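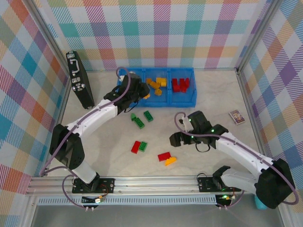
Section 4. Setting Up the Two-Arm Sorting Station

This section applies to student teams of the Merrick Robotics Club preparing a station for the Wivport qualifying round. Read it in full before connecting power. Questions should be directed to the equipment supervisor, Lies Stevens.

4.1 Before You Begin

The station must be assembled on a level bench. Both arms must remain bolted to the front rail at all times. Teams may not move the mounting plates without written approval.

CAUTION: Keep hands, hair and loose clothing outside the enclosure whenever either arm is powered.

4.2 Procedure

1. Confirm that the main switch is off.

2. Inspect the purple cable on each arm from the base to the wrist. The cable must form an open loop at the elbow or shoulder and must not be pinched by a joint.

3. Place the blue three-compartment bin against the back wall, slightly left of center.

4. Assign one brick color to each compartment in the Nerix control program. In the standard layout, yellow goes in the middle and red on the right.

5. Scatter the loose bricks on the floor between the bin and the rail. Bricks should lie at varied angles.

6. Switch on the power and wait 42 seconds for both arms to complete their start-up check.

7. Run the Home command for the left arm, then for the right arm.

8. Run the Slow Pick routine. Observe at least 2 full cycles before selecting a faster speed.

Note: The default travel limit in the program is 700. Do not raise this value during practice sessions.

4.3 If an Arm Stops

Press the stop button and switch off the power. Remove any brick caught in the gripper by hand. Do not force a joint. Record the error code in the station log and repeat the procedure from step 2.

CAUTION: Never reach into the bin while a gripper is lowered over it and power is on.

4.4 Storage

Return the bricks to the Kerkach parts cabinet at the end of each session. Leave the arms in the Home position with the power off.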